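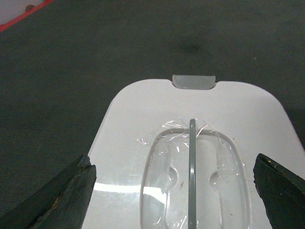 What does this release measure?
How far a grasp policy trained on rigid household plastics degrades when the wrist view contains clear film, glare or large flat parts. The metric is grasp success on the first attempt, scored per episode.

Guso-Wrist data card

Maintainers: Gøran Isaksson, Halvard Nygård
Robot site: Sokstead
Baseline policy: Tarnico
Status: second release, replaces the May files

Summary

Guso-Wrist is a set of teleoperated tabletop episodes recorded from a wrist-mounted camera on a parallel two-finger gripper. It was collected to test view dropout, a training method in which the wrist stream is masked for short spans so that the policy has to carry its estimate of the object forward. The release holds 318 episodes. Of these, 214 are for training and the rest are held out. Splits are made by recording session, so neighboring episodes never fall on both sides.

Contents

episodes/ one folder per episode, with wrist video, joint states and gripper width
splits/ train and held-out lists, plain text
labels/ outcome label and failure code per episode
tools/ loader, replay script and the Ekström alignment script

Joint states are logged faster than video. The loader resamples to video time by default. Pass raw=true to get both streams with their own timestamps.

Collection

The work surface is a long dark table with a red strip along its edge. Tubs, packaging and loose plastic parts are placed by hand between episodes, and the room behind the table is left as it is. Chairs, shelving and cartons therefore appear in many episodes and move from session to session. We do not mask the background, and results on background-cropped video are not comparable with ours.

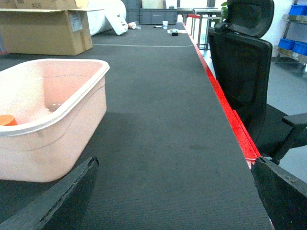 Labels

Outcome is success, failure or void. An episode is void if the operator released the controls before contact. Failure codes:

F1 no contact
F2 contact, object slipped before lift
F3 wrong object lifted
F4 film or loose material caught between the fingers

Both maintainers labeled every held-out episode independently. Disagreements were settled by replay, and the first-pass labels are kept in labels/raw. Training episodes were labeled once.

Method notes

View dropout is applied in training only. Mask start is drawn uniformly over the approach phase and never overlaps gripper closure. We tried masking closure as well and dropped it after F2 failures rose on every object class. Joint states are never masked.

Large parts close to the lens behave much like a mask. A lid or disc can hide most of the table for the whole approach, and the policy has to use what it saw earlier. The baseline tends to stall in these episodes. 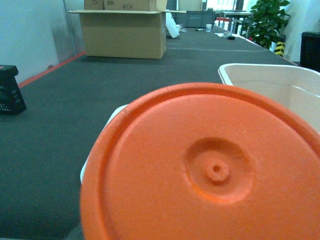

With view dropout the stalls are less frequent, but the gripper closes early more often, so part of the gain on F1 is lost to F2. We report both codes separately for this reason. A single success rate hides the trade.

Known issues

2 training episodes have a clock offset between video and joint states. They are listed in splits/offset.txt and the loader skips them.
Overhead glare on white plastic saturates the video in places. Exposure was fixed per session and cannot be recovered.
Outcome labels do not record how many regrasps the operator made.
Camera calibration was redone on a Wednesday partway through collection. Use the calibration file in the episode folder and ignore the one at top level.

Reproducing the baseline

Run tools/align first, then train on splits/train.txt with the default config. Results vary with seed, mostly in F2. Report the spread along with the mean.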